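Galang Institute of Applied Design
Course 161: Setting Up and Maintaining Shared Work Areas
Handout for Unit 4: Floor Coverings, Cables and Loose Items

Purpose of the unit

This handout accompanies the fourth lecture and the practical session held in Room 64. Students are expected to have read it before the session and to bring it with them. The unit deals with the floor as a working surface: how a mat is placed, how cables are led to and away from it, where chairs and stands belong, and how small items are managed while work is in progress. Desks and benches were treated in Unit 3 and are not repeated here.

4.1 The mat as a boundary

A mat on a hard floor serves two functions. It gives soft or light items a surface with some grip, and it tells everyone in the room where the work takes place. The second function is often the more useful one. A tiled floor has no natural center, and items set down on it tend to drift toward the nearest wall or outlet. Once a mat is down, people generally begin to sort items into those that belong on it and those that do not.

For this reason the course uses plain mats in a single color that contrasts with the floor. Patterned mats are not issued. Small parts are hard to find against a pattern, and the edge is harder to see from a standing position.

A mat should be squared to the tile joints wherever the floor allows. Joints provide a ready reference, and a mat that has moved during the day can be returned to its place without measuring. Students should note the joint at one corner on the room sheet, form 1023, before work begins.

4.2 Zones

The course divides the floor into three zones. The terms below are used throughout the remaining units and in the written assessment.

Working zone. The surface of the mat. Only items in current use are kept here.

Service zone. The strip of floor immediately outside the mat. Power strips, adapters, stands and cable runs are placed here.

Walking zone. The remainder of the floor. Nothing is stored here, and no cable crosses it without a cover.

Most difficulties arise in the service zone. It has no marked outer edge, and its contents are added one at a time by different people. A single adapter presents little trouble. Several adapters, each with spare cable lying beside it, will in time occupy the full width of the strip and extend into the walking zone.
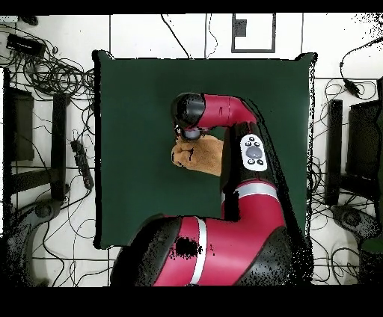
Figure 4.1. Green mat on white tile, with a plush toy in the working zone and power and cables in the service zone.

Figure 4.1 is to be studied with the three zones in mind. The working zone is nearly clear of loose items, and the tan toy is easily picked out against the dark green. The service zone is in a different condition. Black cable lies in tangles and loops to the left and right of the mat, and the power strip on the left already carries several plugs. Stands and chair bases share the same floor. Students should prepare a short written plan for this floor, following the order of work in section 4.4.

4.3 Cables, stands and chairs

Cables of the same color are difficult to tell apart once they have crossed. Each cable should be labeled at both ends before it is laid. The course supplies Flasum wrap labels, which can be removed and used again. Adhesive tape is not to be used as a label — it leaves residue and becomes unreadable with handling.

Spare length is gathered near the outlet end and secured with a hook-and-loop tie. Wire ties and knots are not accepted. The gathered length should lie flat and should not be placed on top of a power adapter.

Power strips are set parallel to the edge of the mat, one hand's width away from it, with the switch facing the person in charge of the area. One power strip is never plugged into another.

Stands are positioned with all feet in the same zone. A stand with one foot on the mat and the others on tile will lean slightly, and the mat will shift when the stand is moved.

Chairs with casters require particular care. A caster rolling over a cable may damage the outer cover without leaving an obvious mark. Chairs are kept outside the service zone when not occupied, and cables that must pass near a chair are run through Rorkeo floor channel, stock number 1335, available from the equipment counter.

4.4 Order of work

Floors are put in order in the sequence given below.

1. Move chairs into the walking zone, away from all cables.
2. Remove from the mat anything not in use.
3. Switch off and unplug equipment that may safely be disconnected. Consult the instructor if in doubt.
4. Separate the cables, beginning with the shortest.
5. Label, gather and tie each cable.
6. Reposition the power strip and adapters.
7. Set the stands.
8. Square the mat to the joints and sweep the service zone.
9. Return the chairs.

The mat is squared late in the sequence. Moving stands and cables nearly always disturbs it.

4.5 Soft items

Plush toys, cushions and cloth samples are stored in the lidded Tokton bins on the lower shelf and are brought out singly. They collect dust quickly from a tiled floor and should go directly from the bin to the mat. Items that have lain on bare tile are brushed before being returned.

Preparation for Unit 5

Submit the written plan for Figure 4.1, not exceeding one page, at the start of the next session. A sketch may be attached. Read the chapter on wall storage in the course reader and bring a completed form 1023 for one room of your choice.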